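Section 12. Recovering from a Stalled Pick (Undus kitchen sim, countertop tasks)

Read this before you restart anything. Most stalls clear in the steps below, without reloading the whole kitchen.

Fault 149 means the planner asked for a grasp and the arm never got a stable contact. The log prints it once, then the episode clock keeps running. Stop the clock first. 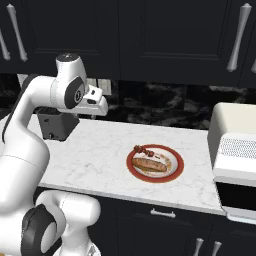
Fault 149 at the start of an episode is usually a bad home pose. Check the hand before sending any motion. It should be up in the air over the back of the counter, fingers empty, clear of the plate with the red rim. Hand lower than that? Do not press Resume.

1. Press Hold. Wait for the status line to go gray.
2. Save the log. Resume overwrites it.
3. Open Joint View, compare against the stored home values.
4. If any joint is off, choose Send Home, speed 3 or lower.

CAUTION: Send Home takes the shortest path. It does not check for open appliance doors. Raise the hand manually first if a door is down.

Now the collision meshes. Door and rack are seperate meshes and have to be reloaded in that order.

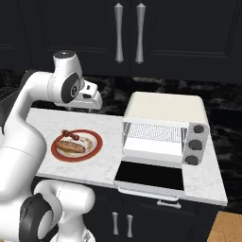
5. Reload the door mesh, then the rack.
6. Turn on Show Contacts. Any contact marker while the arm is on Hold = bad mesh, go back to step 5.
7. Step the sim 12 ticks. Objects on the plate should not drift.

Note: drift after step 7 is a physics fault, not a grasp fault. Send the log to Dayana Medrano on the Pomare team.

Last, the wrist view. Switch to it and leave it up for the retry.

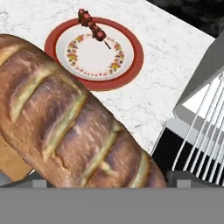
Fig. 12-3. Wrist view, bread in front of the gripper body, plate behind.

8. Run one grasp at low force, wrist view open.
9. If 149 comes back, stop. Don't raise the force limit to get past it, that that only hides the fault and the object may clip through the fingers.

Still failing after two retries: file it with the saved log and the episode number (ex. 2,557).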